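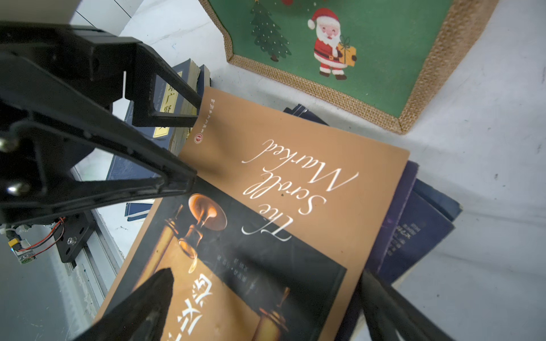
*The Scroll Marked, top of the pile*

**Sorting a box of Chinese books: by size, or by age?**

**ladmont_dilek:** Hi all! I've finally started on the books from my aunt's apartment in Ladmont, and I could use some opinions. Most of the covers are in Chinese, which I can't read (my cousin can, but she's away until July). The tan one with the candle has an English title on it, bless it, so at least I know what to call that one! I'm torn between grouping the older ones with yellowed pages and simply stacking by size so they travel well.

**dvorak_d:** Keep the old ones together, Dilek, and lay them flat. I packed 85 books for my mother's move and stood half of them up in a soft bag, and I'm still sorry about the corners.

**Canpolat:** I'd have to disagree with Dwayne a little. Flat is lovely in a box, but a bag you carry on your shoulder is another matter, and everything slides the minute you pick it up. Spines down, snug, and don't fill it to the top.

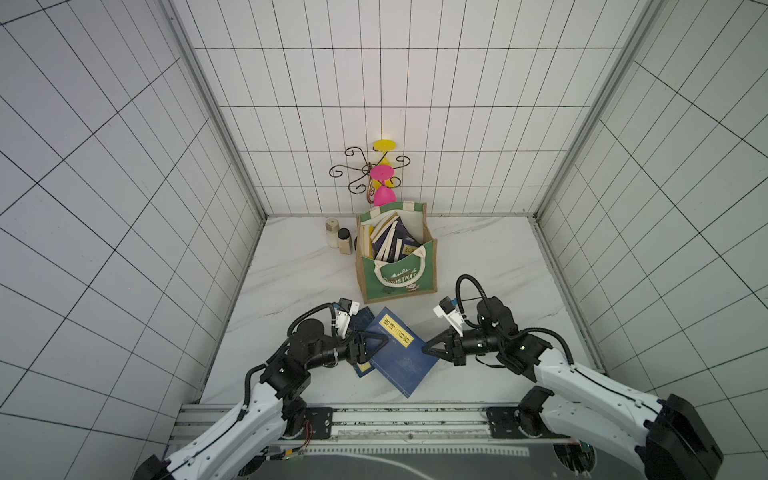 **ladmont_dilek:** So I went with the green Christmas tote, and I'm afraid I just dropped them in every which way, Canpolat, so you may both scold me. The dark blue one with the yellow label is staying out for now, because I'd like to wrap it in paper first.

**dvorak_d:** Oh, those poor books! Take them out and start over with the biggest at the bottom. And do wrap the blue one, plain paper, no tape on the cover.

**Canpolat:** Big ones at the bottom, fine, I'll give him that. I'd still use two bags.

**ladmont_dilek:** Two bags it is, then. I'll redo it after supper and ask my cousin about the titles when she's home.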